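Grasp Proposal Filtering for a Kitchen Sink Workcell
Project report, Lina Rizk
Monday, January 15, 2024

1. Objective

The Elgate stack sends every grasp candidate from the detector straight to the motion planner. In a cluttered sink most of those candidates are unreachable or in collision, and the planner spends its time budget proving it. The goal of this project was a filter between detector and planner that discards bad candidates cheaply, without discarding the good ones.

2. System

Detection runs in Druvia, which takes a depth image from the wrist camera and returns up to 200 scored grasp poses. Planning is done by Zurkovora, a sampling planner with a fixed timeout per query. Both are used unmodified. The filter is a separate process that subscribes to the pose list and publishes a shorter one in the same message format, so it can be removed by changing one topic name.

3. Filter stages

Stage one is a lookup in a precomputed reachability grid. Each cell stores whether inverse kinematics found at least one solution with the gripper pitched within the allowed range. The grid is built offline for each arm base position.

Stage two sweeps a simplified gripper model 75 mm back along the approach direction and tests it against the current point cloud. The first version used a single bounding box for gripper and camera bracket. It rejected almost everything near the basin wall, so the model was split into three boxes: fingers, palm, and bracket.

Stage three checks the bracket against a fixed volume for the faucet. The faucet is shiny and its depth returns are full of holes, so the point cloud alone let through candidates that drove the bracket into the spout. A static mesh solved this, at the cost of having to re-register it when the faucet is swiveled.

4. Data

The filter was tuned on logged detector output, 3332 candidates in total, of which 377 had a valid plan when Zurkovora was run offline with no timeout. These were taken as ground truth. Logs were recorded in September and replayed with the tool from the Bataineh repository, which preserves message timing.

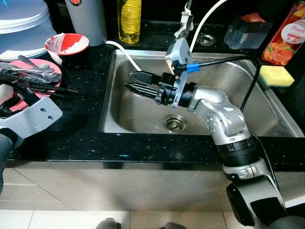 5. Results and known problems

On replay, planner time per attempt is now dominated by the queries that succeed. The reachability lookup does most of the rejecting and its cost is negligible. The sweep test is the slowest stage, and a distance field would be a better structure for it than the current tree search.

Two problems remain. Cables are not modeled. The camera cable moves with the wrist and sometimes shows up in the cloud as an obstacle — a self-filter based on the arm geometry does not remove it. Masking a cone behind the bracket helps but also hides real objects on that side. Second, thin cutlery produces few depth points, and candidates on it pass the sweep test even when the lower finger would strike a neighboring piece.

6. Next steps

Replace the tree search in stage two. Estimate the faucet angle from two views before each session and update the mesh pose automatically. Add the second arm to the collision model; at present it is parked and treated as static. The replay scripts and the reachability grid builder are in the tools folder, with the parameters used for this report in the default config file.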